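About Gosiveo

Gosiveo is a commercial kitchen and serviceware cleaning contractor. We collect, wash, sanitize and return plates, cups, trays and small kitchen items for schools, day care centers, senior residences and company cafeterias. The company was set up by Duarte Meireles and Elínborg Oddsson, who had both worked in hospital food service and knew the usual problem: dishrooms built for half the load they now carry.

We serve 87 sites under contract. Most are within a short drive of the plant. Sites farther out are grouped on a second route, which runs overnight. Each site has a fixed set of crates, and crates are never mixed between customers.
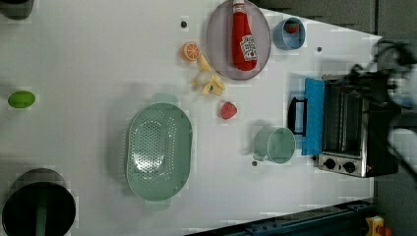 Contracts run for 12 months and are priced per crate. A crate price covers collection, washing, drying, inspection and return. It does not cover replacement of broken items, which is billed at cost and listed by item on the monthly statement. Customers who close over the summer can pause service from the end of May without a fee, provided that written notice reaches us 3 weeks ahead.

The process

Incoming crates are logged at the dock and sorted by material. Glazed and plastic items run on separate lines, as plastic holds water longer and needs a slower dryer. Wash water is held at the set temperature for the full cycle, and the final rinse is recorded for every load. If a reading falls outside limits, the whole load goes back to the start of the line. Load records are kept for two years and can be requested by any customer at any time.

Detergent and rinse agent are supplied by Pridix and dosed by weight. The dosing pumps are checked at the start of each shift and recalibrated monthly.
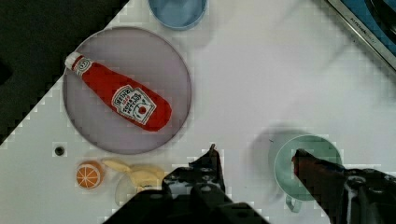

Inspection is done by hand after drying. Jaime Moreira runs this section and wrote the current reject standard, a two-page sheet that covers chips, cracks, staining, residue and warping. Shape matters as much as surface. A large round plate with a slightly raised rim drains well when racked on edge, but the angle under the rim is where residue tends to collect, and inspectors are trained to check that line first. Light colors such as pale gray or lavender are easier to inspect than dark ones, and we say so when a customer asks for advice on new stock.

The plant

The plant has 62 employees on two shifts. Ademir Bittencourt is responsible for maintenance and utilities, Rodrigo Salgado for routes and vehicles. The building covers 2,265 square meters, including the dock and the crate store – the offices are upstairs. Site visits are open to current and prospective customers by appointment. Closed shoes are required on the plant floor, and hair covers are provided at the door.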